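Koyama Robotics Services is pleased to open enrollment for the Histik tabletop handling kit and its companion service plan. The posts that follow set out what is on offer, what it costs, and what customers should have in place before ordering.

1/ Histik is a tabletop manipulation kit for laboratories, vocational programs and small workshops. It is supplied assembled and calibrated. Customers provide the table, a grounded outlet and a computer that meets the posted requirements.

2/ The kit price is $1680. This covers the arm hardware, gripper, power supply, cables, table clamps and a printed setup guide. Shipping is charged separately and depends on the destination.

3/ The Lalside service plan is offered at $900 per year and may be added at purchase or within 105 days of delivery. It includes remote calibration, replacement of worn gripper tips and access to scheduled training sessions.

4/ Customers who purchased under the earlier Grement plan keep their present terms until renewal. No action is required on their part. Renewal notices will be sent in October.

5/ Several institutions have asked whether the kit is suited to soft goods. Cloth handling is supported as a task category. We recommend that new users begin with small items of clothing before attempting towels or shirts, which fold over themselves and take more time to set up.

6/ For sock exercises, our guide advises two pairs in clearly different colors and prints. Plain black socks on a dark table are a poor choice for a first exercise. A pale wood surface is suitable.

7/ Sock handling on a pine table, with pineapple and cupcake prints:
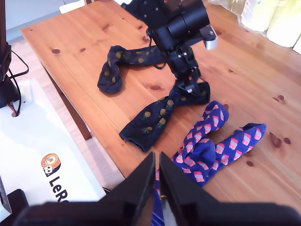
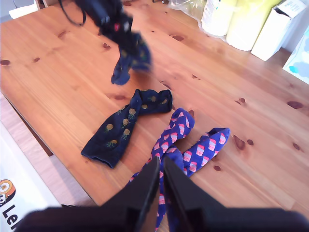

8/ Training sessions are led by Kam-wah Tsai, who also wrote the cloth section of the setup guide. Each session is limited to 10 participants and is held online at 2:00 p.m. Eastern. Places are assigned in the order that requests are received.

9/ Before a session, please confirm that the table does not rock, that the clamps are tight and that cables have enough slack for the full reach of the arm. Participants who have not completed the first calibration will be asked to move to a later session.

10/ The warranty covers motors and electronics for one year. It does not cover gripper tips, damage from liquids or changes made to the wiring. Shipping damage must be reported within five business days of delivery, with the original packaging kept for inspection.

11/ Public schools and nonprofit training programs may request a written quotation. Purchase orders are accepted. Please include the delivery address, the name of the responsible staff member and a statement of whether the Lalside plan is to be included.

12/ Questions on orders and eligibility may be sent to this account by direct message. Technical questions from current customers should go through the service portal, where they are assigned a case number.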